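Stojan Stojanovska had told me he'd give me half an hour, and I think we were still going when his coffee had been cold for twice that long. He designs shape sorters for Trosier, a small outfit in Flosden, and before we met I would have told you (with total confidence!) that there was nothing left to design about a shape sorter. You have a block, you have some holes, you have the pieces that go in the holes. I said more or less that to him and he laughed and pulled his chair in.

"Everybody thinks that," he said. "My mother thinks that. I've been at it for nine years and I changed a corner last week."

He started out cutting packing foam for a company that shipped glassware, and he made his first sorter out of leftovers for his niece. She ignored it and played with the box. The second one she liked better, and it went to her preschool in Meredith and didn't come back, and the teacher called to ask if he could make her a few more. Last year the shop sent out 610 boards, most of them to preschools and to therapists who work on hand skills with older people.

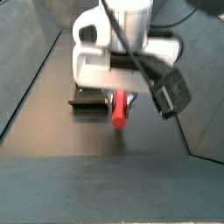
I wanted to know which shape he considers the easiest, and I'd have bet money on the round one. He agreed with me, mostly. A round peg doesn't care how you turn it, so all you have to think about is where it goes and whether it's straight. But the straight part is a bigger deal than I figured. Take a red cylinder like that one, held upright just over a dark tabletop. It looks like the simplest thing in the world, and Stojan says the long ones give people more trouble than the short ones do. "You hold it at the top and the bottom end is way down there," he said. "Tip your hand a tiny bit and the bottom goes wandering off. Kids figure it out, they slide their hand down. Adults get annoyed with me."

He gets fan mail about this, by the way, and some mail that isn't from fans. One grandfather wrote him two pages on the subject of stars.

We got onto foam next, and I should warn you that the man can talk about foam. He likes it because it's quiet. He used to sell a wooden set too, and a teacher told him that a room full of four-year-olds with wooden pegs sounded like a bowling alley. Foam also gives a little, so a piece that's nearly lined up can be coaxed in.

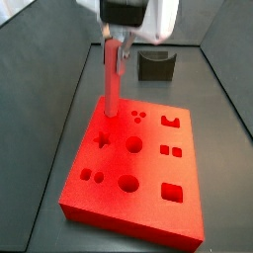 That bit of give is also his biggest headache. Too much of it and a stubborn kid can mash the wrong piece into the wrong hole and feel like a champion. Too little and the right piece sticks. He went through almost 70 test blocks before he settled on the one he uses now, and he kept every one of them. They're on shelves in the hallway, with masking tape labels that say things like "no" and "NO" and, on one of them, "maybe if heated."

Tharushi Sultana tests the boards with families in Devent, and she'd come by to drop off her notes, so I got her opinion too. She's less sentimental about the whole business than he is. "He falls in love with a shape," she said. "Then I take it to real children and they put it in their mouths." She runs her sessions on a rug with the parents sitting back against the wall, and her one firm rule is that the grown-ups can't point. Apparently that is very hard on the grown-ups - one dad sat on his hands. She has seen 115 kids since July and she writes up every visit by hand.

I asked her what they do when a piece won't go in. Push harder, she said, and then look at whoever's closest. The turning comes later. She likes to wait for the turning, even if it takes the whole visit. 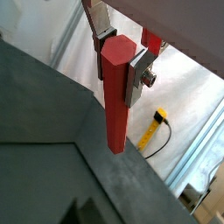
How many shapes should a first board have?

Three is plenty, Stojan told me, and he would make them a circle, a square, and something with points. You can always add more once those have gotten boring. He has had parents order the biggest board in the catalog for a baby's first birthday, and he writes back to every one of them and suggests a smaller one. Sales aren't really his strong suit.

Tharushi would go with two, for the record, and they had a short argument about it that I couldn't follow and that had clearly been going on for a while. It ended with her taking the last cookie.

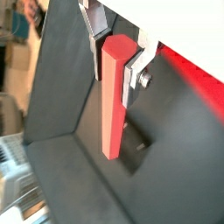 Hexagons turned out to be the sore spot of the afternoon. Stojan loves them and the parents in Tharushi's group complain about them, mainly that from any distance they look round. I can see both sides. Look at the red bar hanging there: the flat end shows you a nice clean hexagon, but you'd have to be paying attention to it, and a kid with a fist wrapped around the top isn't going to get that view. What you do get is the long flat faces down the sides, one lighter and one a deeper red where the light falls off, and that's what he wants people to go by. "Feel the flats," he said. "Your fingers know before your eyes do." He also likes that a hexagon is forgiving. Turn it a little and it fits again, so a kid who's guessing gets rewarded pretty often.

Tharushi said he's been making that same speech since she met him. He said it's a good speech.

He's working on a new board now, and he wouldn't let me see it, though he did let me hold one of the pieces with my eyes closed. I guessed a half moon. It was wrong, and he looked so pleased about it that I didn't ask what the right answer was. The shop in Flosden is open to visitors on weekday mornings, and the seconds bin is by the front door. I came home with two odd pegs and no board to put them in.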